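Best way to stop a sourdough starter going sluggish?

efren_e
Joined the forum in December and have been baking from the same starter since. Lately it takes all day to rise and smells like nail varnish. I feed it once a day with plain white from Ledommont Mill. Do I bin it and start over??

crustyjuhl
Don't bin it! That smell means it's hungry. Feed it twice a day for a bit and swap 25 g of the white for wholemeal rye. Mine was dead as a doornail last winter and it came back lovely (I nearly cried, not even joking).

mrs_tuppence
Not sure I agree about the rye. I've only ever used white and mine's going great guns. I'd look at the temperature first. Where do you keep the jar?
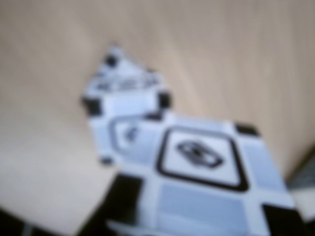
efren_e
On the worktop by the back door, so yes, a bit draughty now you mention it. I've got 63 g in the jar at the moment, is that too much to be feeding?

mrs_tuppence
It's fine, but keep less and you'll waste less flour. Move it away from that door!

crustyjuhl
Move it by all means, but I'm sticking with rye. A warm jar gets hungry even quicker, so if you only do that the pong will get worse.

mrs_tuppence
Fair point on the pong. Still think the rye's a faff.

efren_e
Right, moved it next to the boiler and I'm off to buy rye. Will do half and half in two jars and report back.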